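Recording kitchen demonstrations by remote control

Mumesar project notes, part 2. Part 1 covered mounting the arm and setting the joint limits. The steps below assume the arm is mounted, the emergency stop has been tested, and the Prestalen recorder is receiving every camera stream.

Our task set uses drinkware and other ordinary kitchen items on a countertop. Check both the wrist views and the room views before you start recording.

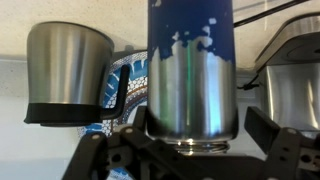
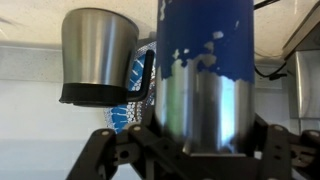
Wrist views, with the gripper at the bottom and brushed steel close to it.
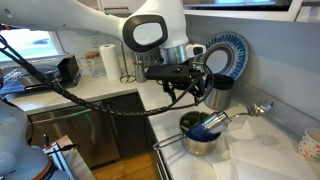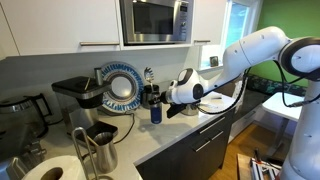

Room views of the counter and the arm.

How many demonstrations do I need before training?

Start with 100 good ones for a single task with a single object. Train on those, run the policy, and look at where it fails. Then record more demonstrations that cover the failures. Our Cemora set for one pick-and-place task ended up at 588 episodes, and most of the later ones were recorded to fix missed grasps.

Before each session

Home the arm. Open and close the gripper fully from the controller and confirm that the recorded position follows. Wipe the camera lenses. Set the room lights the way you want them and leave them alone until you finish.

Recording an episode

1. Place the object and move your hands out of the work area.
2. Start the recorder and wait one second before moving.
3. Approach slowly and line up the fingers before closing them.
4. Close, pause briefly, then lift.
5. Move to the target, lower the object, and open the gripper.
6. Back the arm away in a straight line and stop the recorder.

If you bump something or drop the object, stop and mark the episode as failed. Don't delete it. The Pons script filters on that mark and skips failed episodes when it builds the training set.

Move the starting position a few inches between episodes, and turn the object too if it has a handle. Try to keep your speed the same all day. Operators tend to speed up after lunch, and the policy picks up both styles.

Checking the data

Play back every tenth episode at normal speed. Look for dropped frames and for a gripper signal that lags the video. Out of 1,252 episodes in our full set, we threw out 73 for timing problems, nearly all from one loose USB cable.

Part 3 covers export settings and the first training run.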